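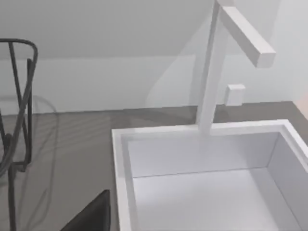

야외 록 공연에서 객석 중간에 세우는 스피커 타워는 왜 무대 스피커보다 늦게 소리를 내도록 설정하는가?

무대에서 출발한 소리가 공기를 지나 타워 위치에 닿을 때까지 시간이 걸리기 때문이다. 케이블로 전달된 신호는 사실상 즉시 도착하므로, 타워의 출력을 그만큼 늦추지 않으면 뒤쪽 관객은 같은 스네어 타격을 두 번 듣게 된다.

딜레이 타워의 원리는 이 정도로 설명이 끝난다. 현장에서 시간을 잡아먹는 것은 그다음이다. 지연값은 기온에 따라 변하고, 바람이 불면 고역이 흔들리며, 밴드가 바뀔 때마다 믹스의 저역 비중이 달라진다. 지난 시즌 Skomo 페스티벌의 주 무대에서 시스템 엔지니어를 맡은 레세고 주베르(Lesego Joubert)의 작업 기록을 바탕으로 이 과정을 정리했다.

무대에서 타워까지

Skomo의 주 무대는 완만한 경사지 아래쪽에 놓인다. 메인 라인 어레이는 무대 양옆에 매달고, 딜레이 타워 2기를 메인에서 70m 떨어진 지점에 좌우 대칭으로 세웠다. 장비는 음향 렌털 업체 Kerley가 공급했다.

기온 20도에서 음속은 초속 343m 남짓이다. 70m를 나누면 204밀리초가 나온다. 주베르는 이 계산값을 출발점으로만 쓴다. 실제 값은 타워 바로 앞 중심축에 측정 마이크를 두고 메인과 타워의 임펄스 응답을 각각 받아 비교해서 정한다. 메인 어레이의 어느 캐비닛을 기준으로 삼느냐에 따라 경로 길이가 달라지고, 프로세서와 앰프 내부의 처리 지연도 양쪽이 같다는 보장이 없다.

측정값을 그대로 입력하면 두 소리가 동시에 도착한다. 주베르는 여기에 몇 밀리초를 더한다. 먼저 도착한 소리의 방향으로 음상이 잡히는 선행음 효과를 이용하려는 것이다. 타워가 약간 늦으면 관객은 소리가 여전히 무대 쪽에서 온다고 느낀다. 대신 더한 시간이 길어질수록 중고역의 콤 필터링이 넓은 구간에 걸쳐 나타나고, 심벌과 디스토션 기타의 질감이 거칠어진다. 더블 베이스 드럼을 빠르게 연주하는 밴드에서는 어택의 윤곽도 뭉개진다.

“보컬 중심 공연이면 더 넉넉하게 줍니다. 메탈은 여유가 적어요. 킥의 클릭음이 두 겹으로 들리기 시작하면 바로 줄입니다.” 주베르의 말이다.

해가 진 뒤의 재조정

기온이 내려가면 음속도 떨어진다. 오후에 30도였던 객석이 밤에 15도가 되면 음속은 초속 349m에서 340m로 낮아지고, 같은 70m 구간의 도달 시간은 5밀리초 이상 늘어난다. 오후의 설정을 그대로 두면 타워가 메인보다 먼저 울린다. 음상이 무대에서 타워로 넘어오고, 뒤쪽 관객은 옆에 선 철제 구조물에서 노래가 나온다고 느낀다.

Skomo에서는 믹싱 부스와 타워 상단에 온습도 센서를 달고 체인지오버 때마다 값을 읽었다. 자동 보정 기능은 껐다. 지연값이 연주 중에 바뀌면 지속음에서 짧은 음정 변화나 끊김이 생길 수 있다는 것이 주베르의 설명이다. 수정은 밴드와 밴드 사이, 배경 음악이 낮게 깔린 동안에만 했다.

습도는 음속보다 고역 감쇠에 더 크게 작용한다. 건조한 공기는 8kHz 이상을 빠르게 흡수한다. 낮 공연에서 메인의 고역을 올려 보상했다면 저녁에 습도가 오른 뒤에는 그만큼 되돌려야 한다. 되돌리지 않으면 앞쪽 관객에게 심벌이 지나치게 날카로워진다.

13분짜리 체인지오버

토요 편성 같은 대형 축제의 시간표에서 음향팀에게 주어지는 여유는 대개 체인지오버뿐이다. Skomo의 저녁 시간대에는 Gasser가 무대를 내려가고 Stirnov가 올라오기까지 13분이 배정돼 있었다. 드럼 라이저는 바퀴 달린 것을 교대로 썼고, 입력 패치는 멀티핀 커넥터로 묶어 한 번에 옮겼다. 라인 체크는 헤드폰으로만 진행했다.

두 밴드의 저역 구성은 상당히 달랐다. Gasser는 기타를 표준 조율로 쓰고 베이스가 100Hz 부근에 모여 있다. Stirnov는 7현 기타를 낮게 조율하고 킥에 샘플을 겹쳐 60Hz 아래를 강하게 민다. 메인과 서브우퍼의 크로스오버 대역에서 위상이 어긋나 있으면 Gasser의 공연에서는 드러나지 않던 문제가 Stirnov의 첫 곡에서 드러난다. 주베르는 이 때문에 서브우퍼 정렬을 리허설 전에 끝내고, 밴드별 차이는 서브 전용 보조 버스의 송출량으로만 처리했다. 시스템 프로세서의 설정은 건드리지 않았다.

타워에는 서브우퍼를 두지 않았다. 저역은 거리에 따른 공기 흡수가 적어 무대 앞 서브만으로도 뒤쪽까지 필요한 에너지가 전달된다. 타워에 서브를 추가하면 무대 방향으로 되돌아가는 저역이 생기고, 이를 억제하려면 카디오이드 배열과 더 넓은 바닥 면적이 필요하다. 타워의 하한은 하이패스 필터로 잘랐다.

소음 기준과 남은 자료

객석 음압만 관리한다고 일이 끝나지는 않는다. 야외 공연장은 인근 주거지의 소음 기준을 함께 지켜야 하고, 이때 걸리는 것은 거의 언제나 저역이다. 딜레이 타워는 이 점에서도 쓸모가 있다. 메인 출력으로만 뒤쪽을 덮으려면 앞쪽 음압이 불필요하게 높아지고, 객석 너머로 넘어가는 에너지도 커진다. 타워가 뒤쪽의 중고역을 맡으면 메인의 상단 캐비닛 각도를 낮출 수 있다.

Skomo 음향팀은 행사 기간에 음압과 온습도를 묶은 측정 기록 2,321건을 남겼다. Kerley는 이 자료를 다음 시즌의 타워 위치 검토에 쓰고 있다. 2월에 나온 내부 초안에는 타워를 무대 쪽으로 당기는 안과 현재 위치에서 높이만 올리는 안이 함께 들어 있다. 앞의 안은 정렬 오차에 덜 민감하지만 믹싱 부스와 시야가 겹친다. 주베르는 높이를 올리는 쪽을 선호하며, 허용 풍하중 계산이 나온 뒤에 최종안을 제출할 예정이다.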